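Switching to a back three for the second half of the season
Forum: Match Analysis > Lower Leagues

hollin_press
Thread for tactical discussion only, please. Transfer talk has its own section.

I went back through the last six Dranine Athletic matches and logged every turnover in our own half. 117 in total, and the bulk of them came down the left between the fullback and the nearest center back. When the fullback goes forward, the holding midfielder slides over to cover, and that leaves the middle open for a straight pass into the striker's feet. Truvon did it to us twice in ten minutes.

My proposal is a 3-4-2-1. Fabbri moves from left back to the left side of the three, and the wide role goes to someone who can run for 90 minutes.

quartermile
Disagree on Fabbri. Osvaldo Fabbri's value is the early cross from deep. Put him in a back three and he receives the ball 20 yards further back with a forward closing him down. You fix the gap and lose the only reliable supply we have.

The count needs context too. How many of the 117 led to a shot?

hollin_press
I didn't split it that way. I can go back and tag them, but it will take a few evenings.

nearpost_nan
The shape isn't the problem. The distance between the lines is. Against Bortolotti the back four held its line at the edge of the box while the midfield pressed on halfway. You could play five at the back and still concede through that space.

Watch the second goal again. Their number ten receives, turns and has time to look up twice.

stat_bench
Some numbers, since they were asked for. I log passes into the final third from the club stream. Fabbri has 378 attempted this season, the most of any defender we have. I count a cross from deep as a pass into the final third, so anyone using a different definition will get a different figure.

From the left side of a back three I would expect that to drop. By how much depends on whether the wing back pins the opposing winger.

quartermile
Thanks. That supports what I was saying.

stat_bench
It supports the volume part. Completion on those passes is poor, and a lot of them are hit under no pressure at all. I wouldn't call it reliable supply.

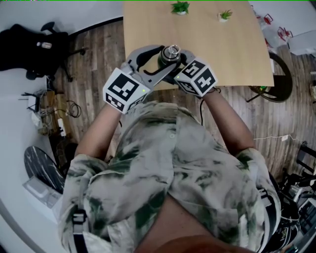 Two grippers and a small canister-like object at the table.

hollin_press
Coming back to nearpost_nan's point about the lines. I agree the gap was there against Bortolotti, but I read the cause differently. The back four dropped early to protect the left channel. They knew the cover was late. With a third center back already in that channel, the line can stay up and the distance closes.

nearpost_nan
Only if the third center back is quick. Fabbri is a good defender facing the play. Turn him around and he loses three yards in the first ten. A high line with him on the outside is an invitation to play over the top, and Flinine United have two forwards who do nothing else.

ledger_lines
Has anyone considered keeping the four and holding the right back in? You get a three in possession, Fabbri keeps going forward, and nobody has to learn a new position in the middle of a season. We played that way for most of the spring two years ago and conceded very little from open play.

quartermile
This is the one I'd go with. It needs a right back who is comfortable as a center back, which we have.

hollin_press
It moves the exposed side, though. If the right back stays in, the right winger has to hold the width alone, and ours comes inside on every touch. The pitch gets narrow and the opposition can shuffle across without stretching.

ledger_lines
Then tell him to stay wide. That's an instruction you can give at halftime. A 3-4-2-1 is several weeks of training.

away_end_row_f
I was at the Truvon game, attendance 986. From behind the goal the holding midfielder was a step late all night, whichever side the ball was on. He has started every match since August. I would rest him before redrawing anything.

stat_bench
Reasonable. His recoveries in the last half hour have been falling for five matches straight – the first hour is normal. It looks like load to me.

nearpost_nan
Which also explains the gap between the lines. If he can't get back, the press should start ten yards deeper after the hour.

hollin_press
I'll accept fatigue as a contributor. I don't accept it as the whole cause, as one of the two Truvon chances came in the first half. I'll tag the turnovers by minute as well as by shot and post the sheet here before the Flinine match on Thursday.

quartermile
Please mark which ones happened with Fabbri ahead of the ball. That's the column I want to see.

hollin_press
Will do.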